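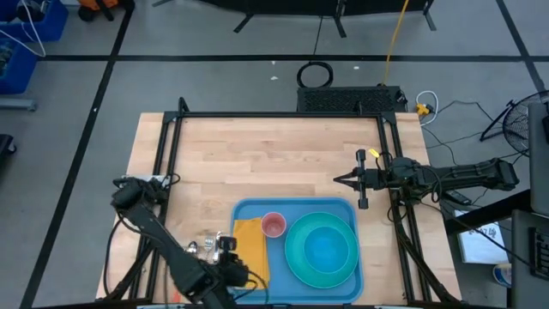

So I finally caved and started cutting vegetables with a decent knife, and now I can't shut up about it. Sorry in advance to everyone I'm having dinner with in June!

For years I'd been sawing through onions with a thing that came free with a set of pans (it had a wobbly handle and a bend near the tip, and I loved it anyway). Then Jianhua Liao came over to make dumplings, picked it up, put it back down and asked if I had any others. I did not. We chopped 7 scallions and most of a cabbage with my steak knives and it took forever.

The next week I went to Hou, the little kitchen shop by the post office, planning to spend 200 dollars like a grown-up. The man there let me try a bunch on a carrot and I walked out with a plain nine-inch one and a whetstone for a lot less than that. My first go at sharpening was bad. I had the angle way too steep and scratched up one side, and then I watched a video and did it properly at 19 degrees, or as close as my hands will go.

But oh my gosh, tomatoes! You just sort of set the blade on top and pull. I've had tomato sandwiches for lunch most of this week with too much mayo and lots of pepper, and I made a big cucumber salad nobody had asked for, mostly so I could slice the cucumbers.

Next up is learning to cut up a whole chicken. My mom does it in a couple of minutes while talking on the phone, so I'm going to go stand in her kitchen and watch. If you have a favorite way to keep a cutting board from sliding around, tell me in the comments, my damp dish towel is not cutting it.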